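Category: Guides > Skurkness > Fishing FAQ

14 comments

Skurkness Fishing: Your Questions Answered

We get so many messages about fishing in Skurkness that I finally sat down with a big mug of tea and put the most common ones together on one page. If you've only just washed up in Lidosville with a bent rod and an empty pack, welcome! You're in for a lovely time.

When can I start fishing?

As soon as you've finished the ferry quest and spoken to Dehua Tang on the Lidosville pier. He'll hand you the Willow Rod for free, and he'll talk for quite a while before he does it (let him finish, there's a bait recipe hidden near the end of his speech).

Which bait should I use?

Bread paste is fine for your first 20 fish or so, and you can make it at any campfire. After that I'd move on to marsh grubs, which you dig up from the dark patches of mud along the river. Grubs don't stack past 15, so don't go filling your whole bag with them the way I did on my first save.

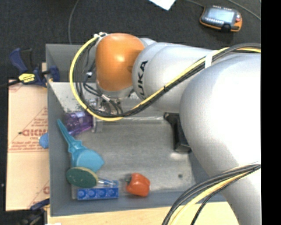 If you're after river trout in particular, glow worms are the better choice, but they only come out after dark and they wriggle off the hook if you reel too fast. Tap the button gently - don't hold it down - and you'll lose far fewer of them.

Where do I find the Tudose eel?

Ah, the big one! The Tudose eel lives in the flooded mill at Raltelthorpe, in the pool behind the broken wheel. It only bites in the rain and only between midnight and dawn, so sleep at the inn until the evening, check the sky, and walk over if it looks gloomy. You'll want the Ash Rod for this, which costs 3000 coins at the Raltelthorpe tackle shop. I have seen people land the eel with the Willow Rod, but my line snapped every single time I tried.

Does the weather matter for other fish?

A little. Perch and bream don't seem to care at all, while pike are noticeably keener when it's foggy.

Should I sell my fish or cook them?

Cook the small ones and sell the large ones. A plain bream stew gives you back 200 stamina, and that's a real help on the hill roads early in the game when everything leaves you puffing. Pike sell best at the Friday market in Lidosville.

Can I lose my rod?

You can, if you fall in the water while casting. Go back to the pier and talk to Dehua again and he'll give you another Willow Rod, though you do have to sit through the speech a second time. The Ash Rod has to be bought again, I'm afraid.

Guide by Nazmiye Gökçe

Tagged: skurkness, fishing, beginner help, tudose eel

Shares: 37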